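Part 3: Setting up the plate job

By now your Drusodlow arm should be bolted down and homed. I run mine on a bench in our shared shop, and this is the part I get asked about most, so I'm writing it out the long way.

Before you start

Caution: keep the speed at 13 percent until you've finished step 7. I skipped this once and sent a bowl across the room!

1. Clear the table and wipe it. My camera sees crumbs as corners, and I still miss a few every time.

2. Power up the Grivico controller and let the fan settle. Mine whines for a bit and then quits — no idea why.

3. Load the table profile and set the reach limit to 300 mm. You can open it up later.

4. Check that the camera clamp is tight. Push on it with a finger. If the picture wobbles, snug up the Imex knob and push again.

5. Park the arm out of the camera's view. It needs a clean look at the table before it learns anything.

6. Put the wire stand near the wall, on the right, and load your plates so they all lean back the same way. I like mixed colors for this (teal in front, then red, then the blues and creams) so I can tell on the screen which rim it has picked. Leave the left side of the table open for set-downs.

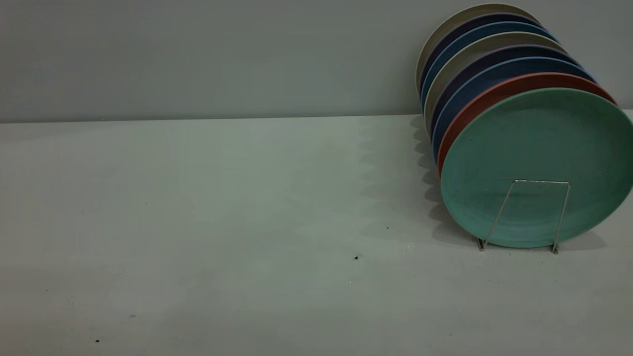
7. Hit Learn and stay out of the light while it runs. Save the result as a new file, or it'll write over your last one. Ask me how I know.

Note: if the Ekpo plugin draws its outline around the shadow instead of the plates, move your lamp and run Learn again. I drop exposure to 100 as well, and that usually does it for me.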